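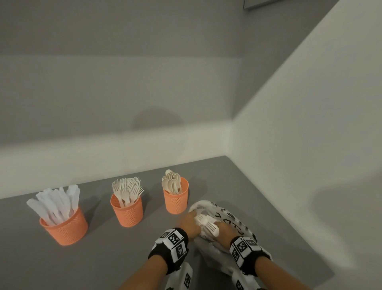
*Restocking the cutlery cups, human version. Knives, forks, spoons, and a fork partway in the bag.*

2025-07-11

OK, so I keep coming back to the break counter at Plikholm as my test case for "can a machine do this yet," and today I'm less sure than I was in April. The chore is dead simple to say: get plastic cutlery out of the bag and into the right mesh cup, handles down. A kid could do it! But watch the hands in the bag. One is holding the mouth open, the other is in there with it, and the plastic is folding over everything the whole time.

The cup end I'm pretty comfortable with. Fork in hand, known cup, drop it in upright, and the Rasum arm got 71 clean drops before I got bored and went for coffee. Tines up is no trouble if it starts out gripped the right way.

The bag is where it all falls apart. Clear, crinkly, printed all over, so the depth map is mush and the segmenter wants to call the lettering an object (I've retrained it twice, same story). Gave the arm 11 tries at pulling one fork out of an open bag. It managed 3. Two of those came out with a second fork hooked in the tines, which I'm counting because I'm feeling generous.

Also didn't think hard enough about how the cups fill up. An empty cup is easy. A full one has stuff leaning every which way, and you have to sort of wiggle the new one in. I do that without noticing. No idea how to write it down as a target.

Van Wyk wants a number for the whole restock, bag included. Not giving them one yet. Their spec says 2,000 pieces per shift, and I'd want to see ten in a row first.

To do:

- try the Fleltar soft fingertips on the bag edge
- dump the forks in a tray and run the same test, just to see how much of this is the bag
- spoons next, they nest and I bet that's worse
- order more forks, I've bent a bunch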